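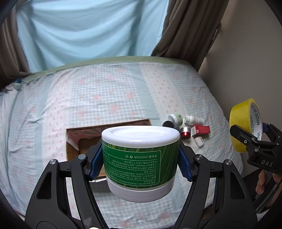
Home Posts Replies Media Likes

1/ Karnby runs its town-wide earthquake drill in July. I help with the logging side, so a few notes for the block wardens, in one place. The siren goes at 10:30 in the morning and the shaking phase is taken as one minute. Sort your household kit before then. Small things with lids travel well: a plastic tub of the size that holds 55 wipes or pads or whatever, with a panel of small print, can be refilled with a torch battery, a whistle and a folded contact card. Label the lid.

2/ Timings. Siren, one minute under cover, then hold. Do not start moving people down the stairs until the second tone. Last year three blocks on Tilahun Road went on the first tone and their times could not be used.

3/ Each block has one log sheet. Columns are: floor, number out, time at the assembly point, remarks. Times in hours, minutes and seconds. "Quick" is not a time.

4/ The drill covers 16 zones. Zone numbers have changed since the last round. The old zone 6 is now split along the canal, and the half north of the footbridge reports to Vikas Kushwaha at the school gate. The half south of it reports to Aliki Vasilakis as before. 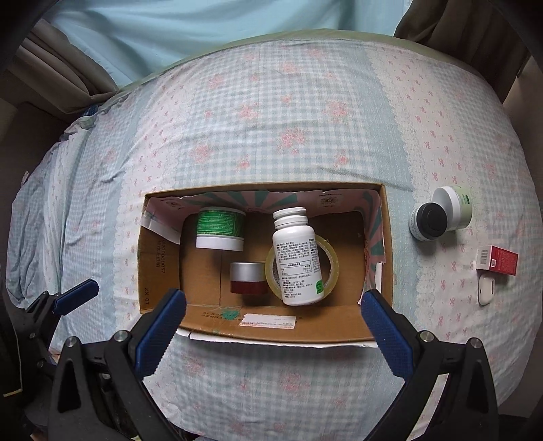 5/ People who are in bed when the siren goes (night workers, anyone ill) should stay there, face down, pillow over the head and neck. They are logged as "in place" and not as missing. This was the most common error on the sheets last time.

6/ Registered participants as of this morning: 1409. That is households, not persons. The persons figure comes from the sheets, which is why the second column matters.

7/ Radios. Channel check at 9:15. The Ditix handsets hold their charge for a full shift if left off the dock the night before with the battery out. The Prunda ones do not, so bring the spare pack. Keep messages to zone, status, time.

8/ Assembly points need a clear 100 metres of kerb on the school side for the ambulance exercise. Mitiku Admasu has the cones. Parked cars will not be towed, but the space will be marked as blocked in the report.

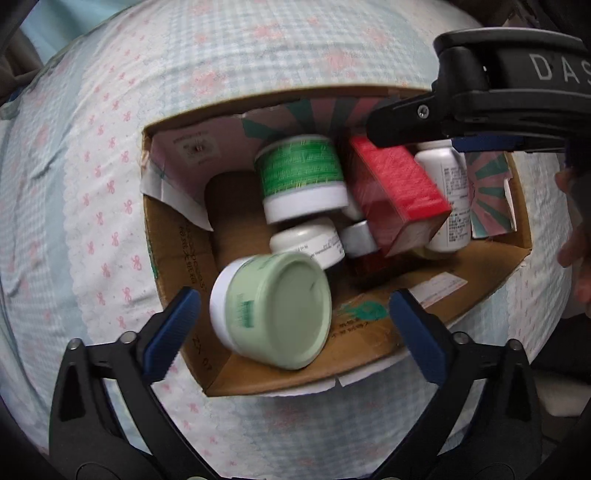
9/ Wardens return the sheets, tabards and radios to the library by 1 pm. Sheets go in the tray by the door. If a sheet is wet, photograph it first and send the photo, then hand it in.

10/ Lift checks: lifts are to be stopped at the ground floor before the siren, by the building manager only. Wardens do not touch the controls.

11/ Heloísa Batista collates the times and Samira Ghanem checks them against the radio log. Where the two differ, the radio log is used.

12/ Correction to 7: channel check is 9:20.

Last updated: July, 8:42 pm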